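Ollwood Countertop Care Oil and Sealer, 747 ml

Sold by Kassab Kitchen Supply
Item: OW-747
In stock, ships from our Gurkska warehouse

Ollwood is a clear, food-safe sealer for stone and wood countertops. It goes on with a soft cloth and leaves a thin layer which keeps coffee, oil and lemon juice from entering the surface. The smell is light and goes away overnight when a window is open.

One bottle is enough for a counter of normal size with two coats. If your stone is very thirsty, for example old limestone, please order two bottles.
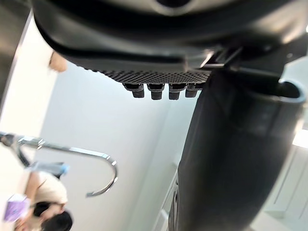

The liquid should be spread in small circles and left for 4 minutes. After this time, wipe away everything that stays on top. Do not let it dry by itself, or you will get a sticky film which is difficult to remove. The second coat can be made the next day.

What is in the box
Bottle with pump cap
Cotton cloth
Printed guide in English

Please check before you order
Ollwood is not for laminate, and it does not repair scratches. For marble we advise to test first on a small hidden place, because some marble becomes a little darker. The edge next to the sink gets the most water, so give this part one more coat. 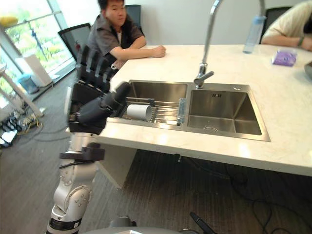 Double-basin stainless steel sink in a white marble countertop.

Care after sealing
Clean with warm water and mild soap. Products with vinegar or bleach will take the layer off. We recommend a new coat every 180 days in a busy kitchen. To know if it is time, put some drops of water on the surface. When they go flat and do not stay round, it is time.

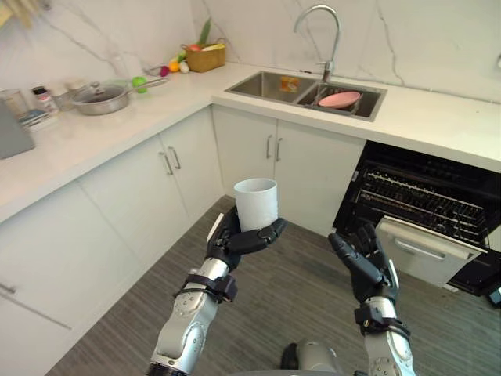
Small white kitchen with an L-shaped countertop.

Delivery and returns
Orders over 100 dollars are delivered free. A closed bottle can be returned to us, but an opened one we cannot take back. The Fustton applicator pad is sold separately and fits also on the older Ollwood bottles.

Questions about your stone are answered by Tariq Lashari at our service desk. Please write to him which stone you have and when it was last sealed.

Page updated 03/05/2025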